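How to Set Up a Wire Mesh Basket for Desk Supplies

By Teresa Gilmartin

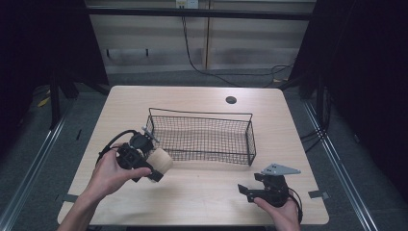
A black mesh basket in the middle of the table, ready to be filled.

A mesh basket is a cheap way to get small things off a work table. You can see what is in it from the side, and dust falls through instead of collecting in the corners. This takes about 11 minutes.

1. Clear the space first. Move papers and cups out of the way and wipe the tabletop with a damp cloth. Let it dry before you put wire on wood.

2. Check the rim and the bottom of the basket. Run a finger along the joints. If a wire end sticks out, bend it in with pliers or file it down. A rough bottom will scratch a soft finish, so put four felt pads under the corners. I use the Rinel ones, which come 100 to a sheet.

3. Decide which way it will sit. A long basket works best with the long side facing you. If one end is higher, put the tall things there. Keep it clear of any cable hole in the table, or you will be moving it every time you plug in a charger.

4. Load the large, round items first. Rolls and cups should go in at one end, lying down or standing up, whichever keeps them still. Lower them in over the rim slowly. Dropped from a height they tend to bounce and end up at the wrong end.

5. Fill in with flat items. Notepads and envelopes go along the long wall. Pens fall over in an open basket, so stand them in one of the cups.

6. Stop at the rim. Anything piled above it will slide off when the basket is moved.

Very small items such as paper clips and thumbtacks can slip through coarse mesh. Put them in a lidded tin, or line the bottom with a piece of card cut 9 mm short on each side so it lifts out easily.

To clean the basket, empty it, tap it upside down over the trash and brush the mesh with an old toothbrush. Coated wire can be rinsed, but dry it right away at the joints.

We use cookies to remember your settings. Accept | Manage cookies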